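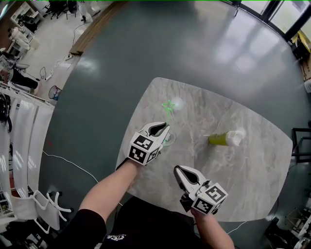 I signed up for the Pemano course in August, mostly to stop a friend from asking me to. Four evenings on "conscious listening," held over a print shop, 60 dollars if you paid up front. I paid up front. I am not good at saying no, which I suppose was the point of going.

The first evening we paired off and took turns talking for three minutes while the other person kept quiet. Fine. I liked that part. Then we had to say what we had "received," and everyone in the room had received something enormous. I had received a story about a parking ticket.

My problem with these things is that there's no way to fail. If you feel better, the method works. If you feel worse, you're "meeting resistance," and there's a second course for that. Magesa does the same with its weekend retreats, and I've heard it at Trandlow too, where the next level costs over 100 dollars and comes with a workbook.

I did interrupt my sister less for a week or two. She says she didn't notice. Would I have done it anyway, having just spent money on the idea? Probably.

The leader was kind and started on time, and I'd rather say so than pretend it was a scam. I still haven't opened the email about level two. The print shop, by the way, does very good business cards.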